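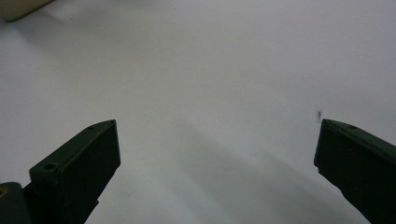

*A plain white surface, pale with a slight gray cast.*

**White** is the lightest color there is, and also the one I get asked about most, so I've given it a longer entry than the other household colors. In everyday use the word covers a whole family of shades, from chalk and milk to the grayish whites you find on walls and tabletops.

## Why it shifts

A white surface sends back most of the light that lands on it, so it picks up whatever is going on in the room. Near a window on a cloudy day it goes a bit blue. Under an old-style bulb it turns creamy. Smooth surfaces show this best - you get a soft drift from one tone to another with no edge anywhere!

## Warm and cool whites

Paint makers usually sort their whites into warm (a touch of yellow or red) and cool (a touch of blue or gray). I tried 18 sample cards in my hallway one July, and my neighbor Veronika Rácz called four of them identical. She had a point, at least until the sun went down.

## Around the house

White is common on shelves, desks and kitchen counters. It makes small rooms feel bigger, and it shows coffee rings right away. I wipe mine with warm water and a drop of dish soap, then dry it with a soft cloth. Scouring powder can dull a glossy finish, so I keep it for the sink.

See also: *Cream*, *Gray*, *Ivory*

Last edited 2020-01-31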